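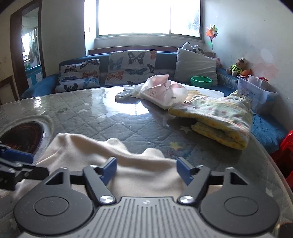
Week 7 handout: house rules for two-handed cloth work (Dursun)

Rule 1. Both grippers on the fabric before anyone stretches it. Rule 2. Pull until it lifts, then stop -- it is a cloth, and you are not mooring a ship. Rule 3. Write down every failed grasp. Sperling's log from May had none, which impressed no one.

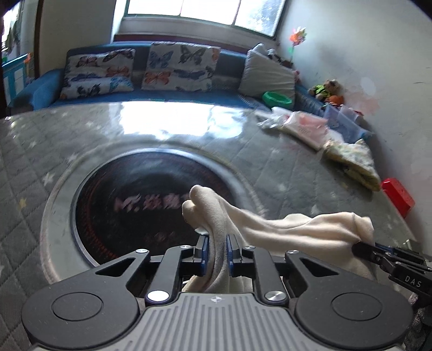

Do we throw out a run if the cloth slips?
Keep it, mark it "slip" and start a new one.

Rule 4. Check the finger pads between runs. Logs are due 16th June, legible this time.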